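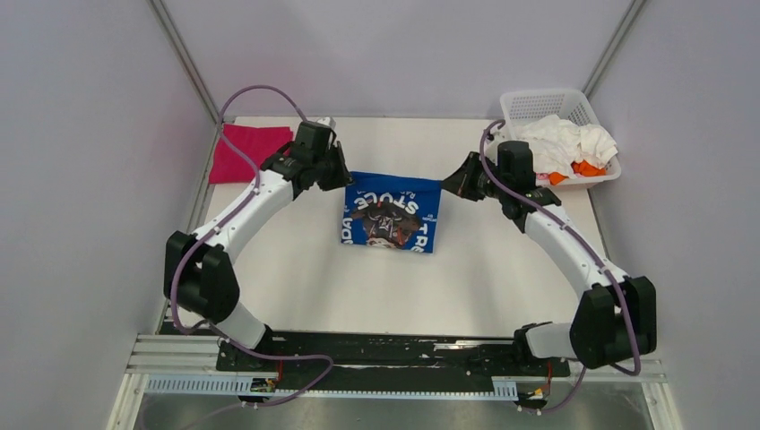 Re: Jokura fixed plan, switch before the increase?

Ada Sorrentino wrote:
> Got the letter from Viltitz about the new winter rate and nearly
> choked. Jokura is offering a two-year fixed plan and the woman on
> the phone told me I'd save $494 over the term at my usage, which
> is 700 kWh in a normal month. She said the price is only good
> through the end of April. Has anybody here signed up? I'm inclined
> to just do it and stop thinking about it.

Ada,

I wouldn't sign yet. The $494 bothers me. It's a very exact number for something that depends on what Viltitz charges two winters from now, and I doubt the woman on the phone knows that any better than you do. Did she say what she was comparing against? My guess is they took the new winter rate and ran it across all 24 months. The Viltitz rate drops back in summer, or it has every year I've lived here, so that would flatter the fixed plan quite a bit.

Also ask for the monthly customer charge in writing. When Gonex came through with a similar pitch, their per-kWh price did look better, and then there was a monthly fee on page four that ate most of it. I still have the contract if you want to see how it was worded. The early exit fee was in there too, under "account adjustments" – make of that what you will.

And you'd still be paying Viltitz for delivery whoever sells you the power. The letter lumps supply and delivery together, so I can't tell from it how much of the increase a switch would even touch. Your actual bill splits them. Look there.

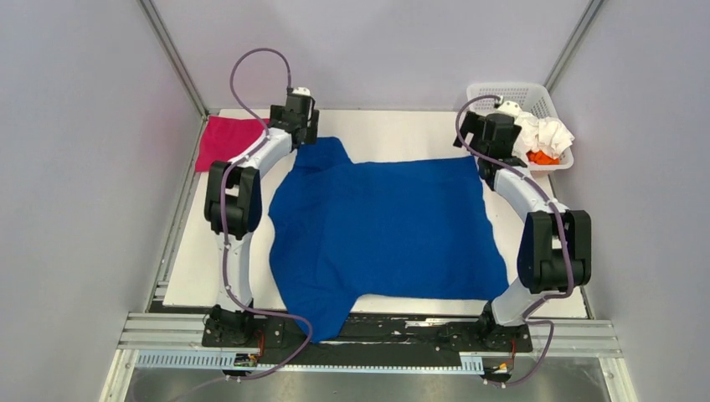
The other half of the Viltitz letter is the savings tips, and I'm no more impressed by those. Turn the thermostat down 2 degrees, it says, and wear another layer. Fine, I own sweaters. But putting on something with long sleeves, like that big blue shirt or sweater spread out on the white table, does nothing for a water heater, and if you heat with gas it won't do much for your electric bill either. I'd want to see where their "typical household savings" figure comes from before I went around the house in the dark.

Vitale claims 3,000 customers have already moved to its own fixed plan. Moved, yes. I haven't seen a word on how many of them paid less.

If Jokura will email you the full terms, forward them to the list and I'll go through them tonight. If they won't send anything until you've agreed over the phone, I'd hang up.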